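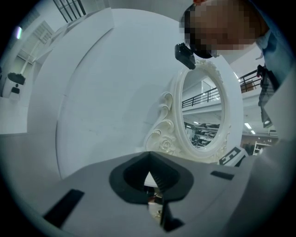
3. The mirror and its frame

The dressing table chosen for our project has an oval mirror in a cream-white frame. The carving is heavy, with scrolls along the side and lower edge, a rose near the bottom left and more flowers at the top. Our group looked at how furniture like this is used and kept tidy in a shared indoor space. Nilmini Navaratnam wrote the notes on the mirror and I wrote the notes on the drawers.

Carving of this kind collects dust in the deep parts of the curls. A flat cloth doesn't reach them. We tried a dry cloth from Grarno and a soft paintbrush on a sample of carved moulding at school. The brush was better in the grooves and the cloth was better on the flat parts. We didn't use any spray on the sample, as the paint had no sealer on it.

3.1 Drawers and top

The top of the table should stay clear when it is not being used. Small things go in the drawer.
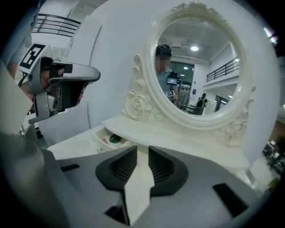
We sorted small items into 3 groups: used daily, used weekly and hardly used. Only the daily group should sit at the front. A shallow drawer suits this, because things can't be stacked and get lost underneath. Round items roll when the drawer is pulled, so we suggest a liner. The Toltance liner we priced is 44 cm wide and would need trimming.

3.2 Still to do

Nilmini will write up the survey from February. The colour samples from Wusside have not arrived, so section 4 has no paint results yet.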